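Minutes of the November get-together, Elau shared workroom

Taken by me, Magdalini Stamatopoulos, because I made the mistake of sitting next to the notepad. I've typed these up the way I remember them, so if I've put words in your mouth, write back and I'll fix it!

Present: me, Rafail Vasilakis (running the meeting), two from Bakalis, one from Toritel who had to leave before item 4, and the usual crowd from upstairs.

We got going at 4:10 pm, ten minutes late while people hunted for mugs.

1. Last month's minutes

Agreed, with one change. I had written that the back shelves were "going". They are staying. Sorry, Bakalis.

2. The floor

This took up most of the meeting, and I think we all knew it would. We've now had the gray wood-grain laminate down for a full season and opinions are, well, firm. Rafail loves it. I like the color a lot more than I expected to (it hides dust beautifully, maybe too beautifully, I swept on Monday's rota and was shocked). The Bakalis people still miss the old carpet tiles and said so twice.

On cleaning, we agreed on a damp mop only, wrung out properly, and no more of the lemon stuff that leaves streaks. Rafail will buy a flat mop and two spare pads and has up to 300 to spend on that plus felt pads for anything with legs. He thinks he'll need far less. I'm writing it down so we can hold him to it.

Somebody asked about rugs. We went back and forth on this for ages and ended up with no rugs in the middle of the room, and one small one by the door if anyone finds a nice one. Please don't just bring your aunt's.

3. Seats, and where they live

We had a good long talk about seating. Toritel would like the seats kept to the sides when they're not being used so there's a clear stretch of floor to work on. Upstairs would like them left wherever people last sat, which I said was a bit rich coming from the folks who have their own couch. In the end we went with Toritel's version: seats to the side at the end of your slot, and that means everyone, even if you found one in the middle when you came in.

Rafail stood up for the shiny black round kind. I find them slippery, and I said I'd rather have something with a back for anything over half an hour. He says they wipe clean in two seconds and you can get right up close to whatever is on the floor. Fair enough. We're keeping what we have for now, and I'm allowed to look at prices for two chairs with backs from Vulutis and bring them next time.

Fingerprints also came up. Glossy tops show every single one. A dry cloth will live on the hook by the sink, so please put it back there and not in your bag (you know who you are).
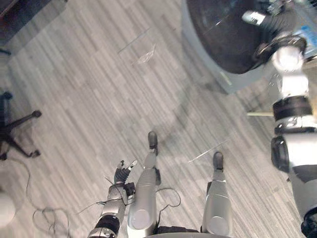
4. Cables and bits on the floor

Short one, we were getting hungry. Anything thin and dark disappears against the gray, and I've caught my toe more than once. Agreed that loose cables get coiled at the end of a slot and put in the drawer under the window. Rafail has 18 fabric ties left over from the move and will leave them in there. One of the Bakalis people wanted bright tape along the walkway. The rest of us weren't keen on tape glue on a new floor, so that's parked.

5. Booking slots

The paper sheet stays on the door. Slots run to 16 minutes past the hour if you need the extra time to tidy, which sounds silly but it has been working fine since summer and we're leaving it alone.

6. Anything else

The radiator is clanking again. Rafail will ring about it. I asked if we could have the lights on the left side looked at as well, and he said he'd mention it in the same call.

Cookies were excellent, thank you to whoever brought the sesame ones.

To do
Rafail: flat mop, felt pads, radiator call, cable ties in drawer
Me: chair prices, cloth for the hook, these minutes
Bakalis: label the back shelves
Everyone: seats to the side!

We finished at 5:25 pm. Next one is same place, same time, and Toritel is on snacks.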